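Rercombe Guesthouse Rules Corpus

Version 3, README

Overview

Rercombe is a collection of house rules posted by small inns, guesthouses and hostels. Each record holds one set of rules as the guest would read it, split into single instructions and labeled by topic. The corpus was built for work on search and on plain-language rewriting. It contains rules only. Prices, reviews and booking terms were removed.

Contents

The corpus has 400 rule sheets from 71 towns. All text is in English. Where a property published its rules in more than one language, only the English version was kept, including any errors in the original.

Files

sheets.csv: one row per rule sheet, with sheet_id, town_code, property_type and full_text.
rules.csv: one row per instruction, with rule_id, sheet_id, position, topic and text.
topics.txt: the 29 topic labels, one per line, with a short definition.
splits/: lists of sheet_id values for train, dev and test.
CHANGES.txt: changes by version.

All files are UTF-8 with Unix line endings. Fields that contain commas or line breaks are quoted. Empty fields are empty strings, never "NA".

Topic labels

Labels cover the usual subjects of a rule sheet: shoes, quiet hours, kitchen use, shared bathrooms, laundry, visitors, smoking, late arrival, keys, luggage storage, pets, and so on. A rule carries exactly one label. If a sentence covers two subjects ("No food or shoes in the sleeping rooms"), it is stored twice, with the same position value and different labels. Scripts that rebuild a sheet from rules.csv should drop the duplicates by position first.

Rules about furniture in common rooms fall under "shared_space". Rules about furniture in a guest's own room fall under "room_care". The sheet does not always say which is meant. In that case the label is "shared_space".
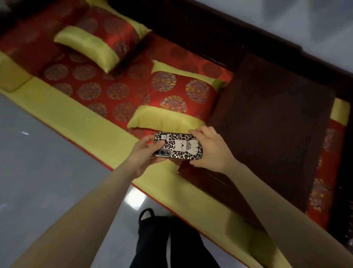
Jordan Wragg objects to that default and would use "room_care" whenever a sheet mentions bedding or cushions, on the grounds that most properties of this size have no lounge. The objection is open in the tracker. Version 3 keeps the default so that scores stay comparable with version 2.

Collection and cleaning

Sheets were gathered with the Floderex crawler and checked by hand. Phone numbers, email addresses, door codes and Wi-Fi passwords were replaced with tags: PHONE, EMAIL, CODE, WIFI. Names of owners were replaced with HOST. Street addresses were deleted. Sheets longer than 700 words were left out because most of them turned out to be full rental contracts.

Spelling and capitalization were left alone. A rule written in capitals stays in capitals.

Splits

Splits are made by town, so no town appears in more than one split. Properties run by the same owner in different towns may still share wording. The script dedupe_check.py lists near matches across splits but does not remove them.

Known problems

Quiet hours are given in both 12-hour and 24-hour form and are not normalized.
"Bath" may mean a tub, a shower room or a public bathhouse next door. The label "shared_bath" does not separate these.
Hostels are better covered than family-run inns.
Some sheets refer to a map or notice that was not collected.

Use

The Tambunan loader reads version 3 without changes. The Erkusov loader expects the old column name "category" in place of "topic"; rename the column before loading.

The rules should not be quoted to travelers as current. Many properties change them each season, and the corpus is not updated between versions.

Corrections

Open a ticket with the sheet_id, the rule_id and the proposed label. Corrections received before the end of September go into the next version.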